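Home | News | Collections | Visit | Support Us | Search

Mokudness letters go online this June

I've been bursting to tell you this one. The Mokudness family letters, which have sat in our strongroom in 21 boxes since before I started here, are finally going up on the website in June. All the letters written between 1826 and 1851 will be free to read, with no login and no fee, and you can do it in your slippers.

If you've not come across the family, they were printers and small-time booksellers in Nepia. None of them was famous. They printed hymn sheets, auction bills, a grammar that schools kept sending back because of the misprints, and for a few years a weekly paper that was mostly adverts for seed and boots. But they wrote to each other constantly, and they kept everything (including the rude replies from customers, which are my favourites).

The first batch has 500 letters in it. Amna Jatoi has led the cataloguing, and she's done a smashing job of working out who is who, given that the family used the same four Christian names over and over again. She reckons the hardest part was the cross-writing, where they filled a page, turned it sideways and wrote straight across the top of what was already there to save on postage. I had a go at one and gave up after the greeting!

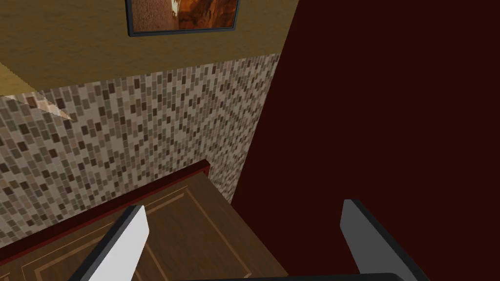
Alongside the letters we're putting up 96 handbills from the shop's own file copies. Some are in lovely condition and some have plainly been used to wrap things. There's one for a travelling lecture on the wonders of electricity, admission sixpence, children half price, and another for a lost cow that goes into a great deal of detail about the cow.

Riku Hoshino, who is writing a life of the eldest daughter, Harriet, has been reading the letters with us for the past two winters. Harriet ran the shop after her father died and seems to have been rather good at it. She got the debts down, dropped the grammar and started a lending library in the back room. "She's funny and she's cross and she never wastes a sheet of paper," Riku told me. "I'd read the published extracts for years and had no idea, as they'd left out all the jokes." The old printed extracts came out in the 1880s and were tidied up by a nephew, so it'll be nice to have her in her own words at last.

The search is fairly simple for now. You can look by writer, by year or by place, and there's a typed transcript beside each page so you needn't squint. Place names are a bit of a muddle – Pumier turns up under 6 different spellings – but we've linked them together, so any one of them should get you there. If you spot a mistake in a transcript, please do tell us. There's a button at the foot of each page and it comes straight to Amna.

We're also having a small launch evening in the Pleltent reading room at half past six, with a talk from Riku and a few of the originals out on the tables. It's free, but the room is on the small side, so ring or email the front desk to book a chair. Bags and coats go in the lockers as usual, and pencils only, please.

The account books and the later letters will follow once we've found the money for them.

Contact us | Accessibility | © Pleltent Library and Archive | Back to top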